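Stop Paying for Clean Demonstrations

Teresa Carroll

December 7, 2019

Five hundred takes in, and Pultider threw out 46 of them for "operator hesitation." I want to talk about those 46, because I think they were the best thing we recorded all fall.

Some background, fast. I collect demonstrations for a living. Hand-held gripper, camera on it, go pick the thing up, put the thing down, next. The recordings go to a model that is supposed to learn picking up and putting down. I'm paid by accepted takes. Everybody I know in this work is paid by accepted takes, and that's the trouble right there.

What gets a take accepted? Smooth approach. One close of the jaws. No second try. No backing off and coming in from the other side. The reviewer's sheet at Pultider runs two pages and most of it is ways to fail. Paused more than a moment, fail. Dropped and regrabbed, fail. Object moved before contact, fail.

So you get good at passing. I got very good. You learn to set up the easy grab before you hit record. Fold sticking up toward you, nothing underneath, plenty of room for both jaws. You don't think of it as cheating and it isn't in the sheet as cheating. It's just arranging. And then you've got 200 takes of a person who never once had to make up her mind.

Think about what the model sees. A world where cloth always sits with its handle up. Then someone puts the thing in a real bedroom, with a shirt half under a dresser, and it goes for the handle that isn't there. Closes on air. Goes for it again, same spot. I have watched this. Long afternoon.

Seraina Danzer, who ran the Plosgate collection before I came on, used to argue for a drop rule. You hold the item at waist height, look away, let go. Wherever it lands, that's your take. No nudging with your foot. She lost that argument twice, on cost. Takes ran longer and the accept rate sank, and the people upstairs had a chart with accept rate on it. There was no chart for whether the drops looked like anything a person would leave on the floor.

I thought she was being fussy. I was wrong and I'd like it on record somewhere, so here.

I switched in June, on my own sets first. Socks, mostly, because socks are the worst. A shirt has a collar, a towel has corners, you can make a plan. A sock in a heap has no front. The cuff might be open or buried. The toe could be anywhere. You come in with the jaws wide and you honestly do not know which part is going to come up with you, and your wrist does a small, ugly correction halfway there. That correction is the data! It's the one part the model can't get from a clean take and we were marking it down as a defect.

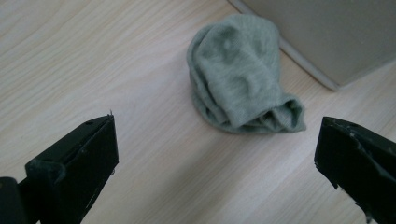 Sage-green sock, cuff to the right, jaws still wide apart.

Where would you grab it? I'd say the rounded fold on top, first guess. Somebody else goes for the cuff. Flat part at the lower left, no thanks, there's hardly anything to pinch. Three people, maybe three answers, and I want all of them in the set, including the one who picks wrong and has to go back in.

The usual objection, and Leitner's people make it well, is that bad examples teach bad habits. Feed it fumbles, get a fumbler. Fair. I've seen takes that were just sloppy, somebody tired at the end of a shift swatting at a dishcloth, and I'd bin those too. But a miss followed by a fix is a different animal from a miss followed by giving up. Label them separately. It takes one extra keypress. We already press a key for "lighting changed," which I have used maybe twice in my life.

The other objection is money, and I don't have a neat reply. Dropped takes do take longer. If you pay per accepted clip you are telling collectors to stage, whatever your guidelines say on page one. Pay by the hour. Stovell did, on their kitchen set, and the collectors I talked to there said they quit arranging things inside of a week becuase there was no reason to bother. They also said it was less boring. I beleive them.

My own set stands at 471 sock takes now, all dropped, none nudged. Pultider has accepted fewer than I'd like. I've kept the rejected ones, labeled, on a drive in my desk, and if anybody there wants to train on them the offer is open. Bring your own cable, mine's shot.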